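Ticket: registration confirmation never arrives (Treddale economic outlook forum)
Status: waiting on organizer
Opened by: Marcelino Brandão

Hi again, it's me! So I signed up our group from Sornthorpe for the November forum, 7 seats, paid in full, and the card got charged fine (200 each, I have the receipt). But only two of us ever got the email with the badge code. The other five got zip, and yes, we checked spam.

What I've tried so far:
- Hit "resend confirmation" from the Clelska portal. Green check mark, no email.
- Changed one person's address to a personal one. Same deal.
- Logged out, cleared the cache, tried another browser (my kid's laptop, even).

Update, 6 pm: Pimentel support called me back, super nice. They think the five are stuck as "pending" because I picked the trade policy panel for them and it filled up while I was still typing names in. I moved everybody to the interest rates session and one more code showed up! So that's three of seven.

Still need the other four, plus somebody to tell me if we lost our spot at the opening lunch.
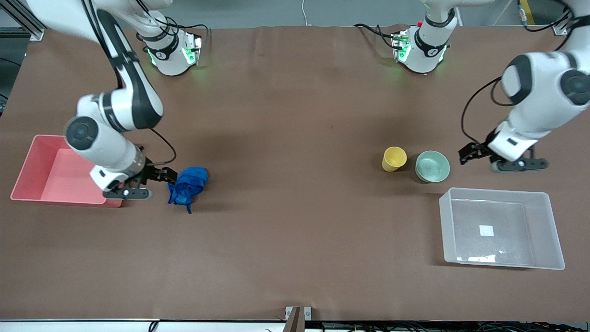
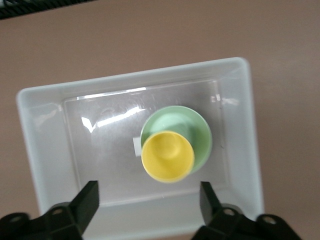

Attachments 1 and 2: blue cloth on the tabletop; green saucer in the white tray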